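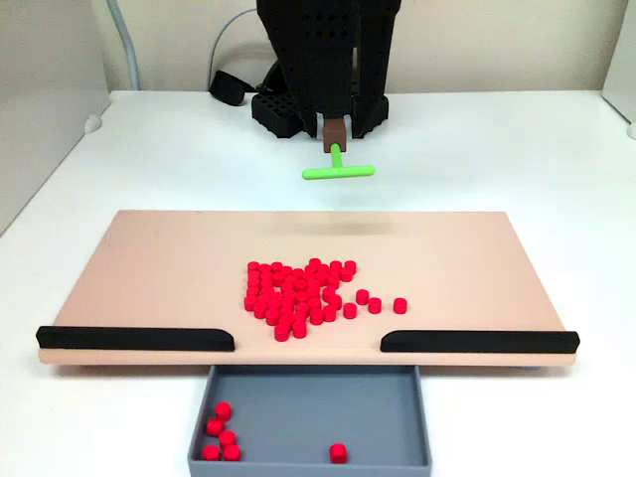 The sweeping task, with the green tool in the gripper.

2021-01-27

Results for the Selamari policy on pellet sweeping. We trained on 200 demonstrations, most of them by Elikem Antwi, and ran 8 trials per checkpoint. The score is the share of pellets in the bin when time runs out. 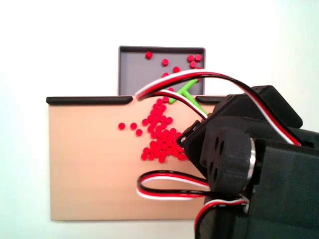
Adding the wrist view helped in 3 of the 4 checkpoints. The usual failure is a stroke that meets the rail beside the gap — the policy then repeats it. Olga Loureiro suspects the action chunks are too long. I will rerun with shorter ones in the Godinho branch.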